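brinemoth
We started using hand-held grippers at the Zerkau site in November, 2 of us per table. I like it! Less lifting, but my wrists are toast by Saturday.
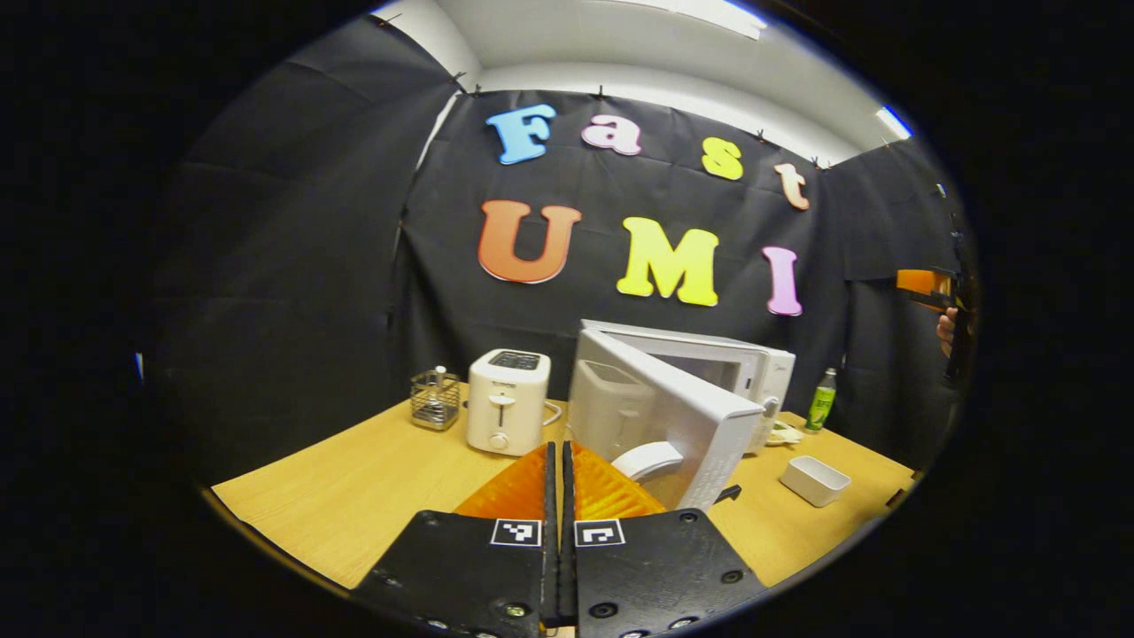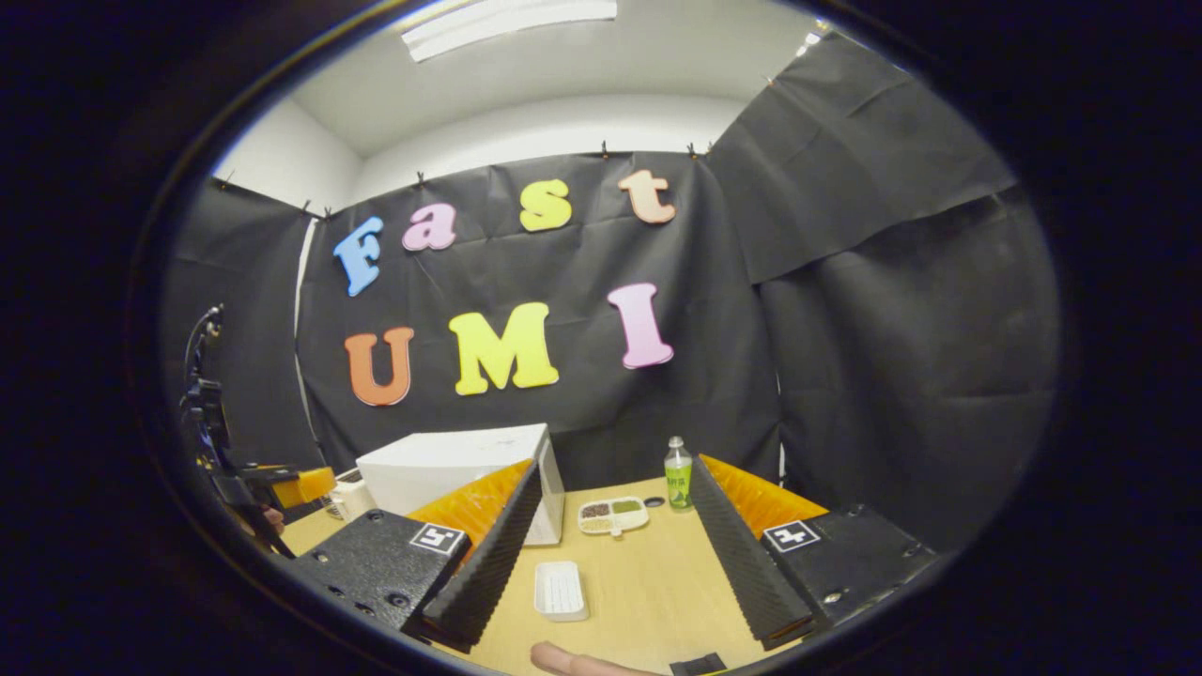 My beef is the pay, still the old packing rate.

tallowkid
Disagree, Novitz bumped ours after 4 weeks. Ask.

brinemoth
Did ask. They said wait.

ovalpete
And when the robots learn it? Up to 200 jobs here, no thanks.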